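Lurnholm is finally getting its farming update

May 2026

I've been poking at Lurnholm since the demo, so you can guess what I did when the patch notes dropped this morning. Yep, skipped breakfast and read all of them. If you missed it, Lurnholm is the small-town life sim from Halliday, the one where you inherit a ferry dock and spend most of your time hauling other people's turnips. Well, now you can grow your own turnips!

The update adds 37 crops, nine of them only available on the north shore, plus a proper storage shed that holds 1,000 items. My old crate held so little that I was dumping perfectly good fish back in the lake, so I'm thrilled. Lead designer Nelly Henao wrote in the notes that seasons will run a bit longer too – thank goodness, my winters were over before I'd mended the roof.

Old saves carry over, but you'll need to sleep one night in the game before the fields show up. I loaded mine, forgot that part, and wandered around grumbling at an empty hill for ages.

The console version is still coming in August, and Eusebio Ayala, who handles the ports, says it'll launch with the farming stuff already in.

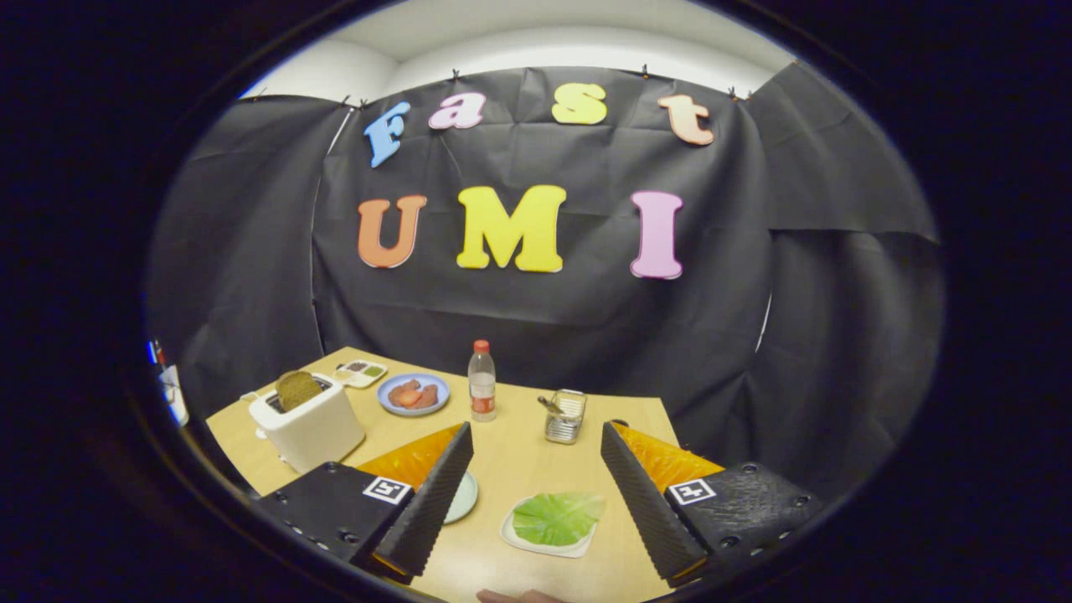
Also in the patch

Ánh Tô has written four new songs for the harbor, and the ferry bell is quieter now. The bug that ate your boots is fixed. Mine are still gone, though.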